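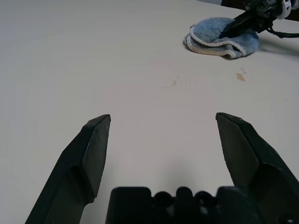

Cream tabletop, light-blue towel, October.

The Hundstead branch has changed its interlibrary loan rules again, and I have been reading the leaflet with the attention I used to save for tax forms.

Under the old system you filled in a slip, handed it over the desk, and forgot about it until a book turned up from Drullton with someone else's bus ticket in chapter two. I liked that. Half the time I'd forgotten asking, so it was like getting a present from a slightly dull aunt.

Now it all goes through Kingi, the shared catalog, and you get 5 requests at a time. I had 11 going in my head alone. Nearly 45 libraries are in the thing, from Drullton (big, carpeted, has a cafe) down to Parnico, which opens three afternoons a week and owns, as far as I can tell, every book ever written about canals.

My first request was a history of salt. Kingi informed me I was 73rd in line. For salt! I would like to meet the other seventy-two and ask what's going on at home.

Warrick Goodwin at the front desk told me to try the large print edition — the line's shorter and it's the same book, only heavier. He was right on both counts. It came in from Parnico in under a week, 91 chapters' worth of brine and taxation, and I've been reading it propped on a cushion.

Complaints, since I have the floor: the pickup email arrives at 4 in the morning, the renewal button hides under a menu called "My Shelf," and the late fee for an out-of-town book is double. I have already paid it once. The book was about time management and I didn't finish it.

Next up is something on canals, while I still have a friend in Parnico. The slot opens when the salt goes back.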